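2018年6月8日

# 维斯霍姆小姐大赛公布决赛名单，16名选手晋级

维斯霍姆（Vosholm）小姐大赛组委会今日公布本届决赛名单。共有16名选手通过地区选拔进入决赛，比赛将于6月底在亚斯卡（Jasska）剧院举行。优胜者将获得一年合约，由伊勒（Iler）模特经纪公司负责其签约期内的时装、平面和广告工作。

本届大赛报名于年初开始，共收到2,455份有效申请。评审组先审阅资料和短片，选出449人参加面试，再经四个赛区的现场选拔确定最终名单。四个赛区各有四个决赛名额，与上届相同。

入围者中年龄最小的刚满十八岁，有七人此前没有参加过任何选美或模特比赛。按照报名规则，所有选手须年满十八岁，在所属赛区居住满一年，且报名时未与其他经纪公司签有独家合约。婚姻状况不再列入报名条件，这是大赛今年修改的条款之一。

大赛总监达西·杜兰（Darcy Doolan）表示：“取消婚姻状况这一项，我们讨论了两年。报名表上少了一栏，申请人数比上届多，评审的工作量也大了不少。面试因此延长了三天，各赛区的时间表都做了调整。”

决赛选手将于赛前一周到维斯霍姆报到，集中参加排练。排练内容包括台步、走位、问答和开场群舞。舞蹈部分由亚斯卡剧院的驻院编舞负责，服装由包蒂斯塔（Bautista）工作室提供。该工作室将为每位选手制作一套晚装，选手另需自备一套日常服装，用于第一轮出场。

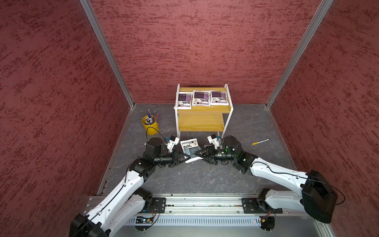 排练期间，选手统一入住剧院附近的酒店，食宿由主办方承担。家属可自行前往观赛，但不能进入后台和排练区域。选手在排练周内可以使用个人社交账号，发布内容不得涉及比赛流程、问答题目和未公开的服装。

决赛分为三轮。第一轮为日常服装展示和自我介绍，每人限时一分钟。第二轮为晚装展示，评审根据仪态、台风和整体表现打分。两轮得分相加，前八名进入第三轮现场问答。问答题目由评审组在比赛当天拟定，选手上台后抽取，不提前公布。最终名次以三轮总分计算，总分相同时以问答得分较高者为先。

除冠军外，大赛还设亚军、季军和最佳台风奖。最佳台风奖由全体评审单独投票产生，可与其他奖项兼得。往届设立的“最上镜奖”改由伊勒公司的摄影师团队评选，结果在决赛当晚一并宣布。

杜兰说：“有选手问，得奖以后是不是必须搬到维斯霍姆来住。合约没有这样的要求。在校学生可以把工作安排在假期，这一点已经写进合同。”

上届冠军将回到现场为新任冠军加冕，并担任晚装环节的嘉宾主持。评审名单将在决赛前三天公布。

决赛门票即日起在亚斯卡剧院售票处及剧院网站发售，每人限购四张。轮椅席位须通过售票处预订。比赛不设电视直播，全程录像将于赛后在大赛网站上线。

**媒体须知**

需要现场采访的媒体请在排练周开始前提交申请，并注明文字、摄影或摄像。后台采访安排在决赛结束后，每家媒体限两人进入。选手个人专访须经组委会统一安排，请勿直接联系选手或其家属。选手照片及简历可向组委会新闻处索取，使用时请注明出处。

**关于维斯霍姆小姐大赛**

维斯霍姆小姐大赛每年举办一届，面向四个赛区的成年女性，由大赛组委会主办，伊勒模特经纪公司协办。

联系人：大赛组委会新闻处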